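Homemade Cordials and Shrubs: Your Questions Answered

Every summer my inbox fills up with the same lovely questions about syrups, shrubs and fizzy drinks, so I've finally put them all on one page. If yours isn't in the list, leave it in the comments and I'll add it!

What's the difference between a cordial and a shrub?

A cordial is fruit, sugar and water, usually with some lemon juice or citric acid to sharpen it. A shrub is fruit, sugar and vinegar. Both get topped up with something cold, and both are gorgeous. If you've never tried a shrub, start with raspberry and cider vinegar. It sounds odd, I know, but the vinegar mellows into something almost like sherbet and you'll be back for a second glass.

How much should I use in one drink?

I like one part cordial to five parts sparkling water. Shrubs are stronger, so begin with a tablespoon in a tall glass of ice and keep tasting until you're happy.

Do I need special equipment?

No! A big saucepan, a fine sieve, a funnel and some clean bottles will do. A square of muslin is handy if you want your cordial properly clear, but I used a clean tea towel for years (an old one, mind, as blackcurrant never really washes out).

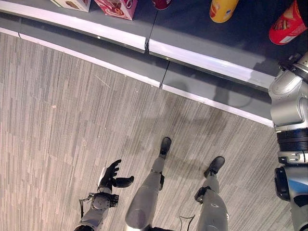 A set of kitchen scales is the one thing I'd ask you to dig out, as cups of fruit vary wildly. My basic rhubarb cordial uses 1,000 g of rhubarb, and a cupful of fat stalks weighs nothing like a cupful of thin ones.

Can I use frozen fruit?

Yes, and sometimes I prefer it. Frozen berries collapse as they thaw and give up their juice beautifully. Tip everything from the bag into the pan, icy bits included, and knock a splash off the water in the recipe.

How long will it keep?

My fruit cordials get two weeks in the fridge, in bottles that have been washed and sterilised. Shrubs last longer thanks to the vinegar, and I'm happy with mine for a couple of months. Anything that smells yeasty, goes fizzy by itself or grows so much as a speck of mould should go straight down the sink.

You can freeze cordial too. I pour it into ice cube trays, and then a couple of cubes in a glass of tonic is a drink sorted. The kids next door like them in lemonade.

Can I cut down the sugar?

A bit, yes. I've gone as low as 80 g of sugar for every 100 ml of juice in my blackcurrant one and it was still delicious, just sharper. Sugar does help a cordial keep, though, so if you go lower than the recipe says, make a small batch and drink it within a few days, or freeze it.

Which vinegar is best for shrubs?

Cider vinegar for nearly everything. White wine vinegar is lovely with peaches and strawberries, and red wine vinegar is brilliant with cherries. I'd leave the malt vinegar for your chips.

My elderflower cordial tastes of nothing. What happened?

Usually it's the flowers. Pick them on a dry, warm morning when they smell strongly of themselves, and don't wash them, just shake out the insects. Cyril Rudd, who taught me to make it at his kitchen table in Whitcombe, always used 18 heads to a batch and left them steeping overnight with the lemon zest. I've never found a better way.
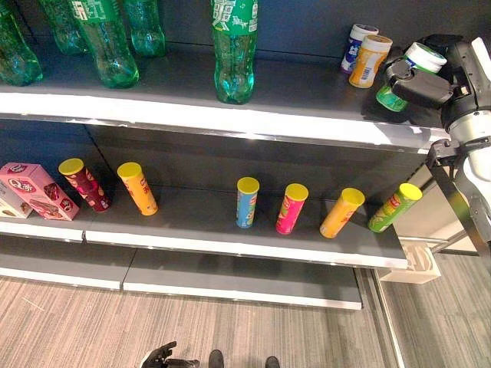
If your batch is already bottled, try adding a strip of lemon peel and leaving it in the fridge until the next day. It won't bring back the blossom, but it perks things up.

Will these work in cocktails?

Oh, absolutely! Rhubarb cordial with gin and soda is my Sunday treat. The cherry shrub goes with bourbon, and Bijan Safavi wrote in to say he stirs the cucumber and mint one into vodka with plenty of lime. I tried it the same evening and it's superb.

What about something without alcohol for a party?

Make the ginger and pear punch. Mix the cordial and juice ahead in a big jug, keep it cold, and add the sparkling water as people arrive so it stays lively. Frozen pear slices work well in place of ice.

Can I double the recipes?

Yes, all of them, as long as your pan is big enough. Cordial climbs when it boils, and I have scrubbed enough sticky hobs to feel strongly about this. Leave a good hand's width at the top.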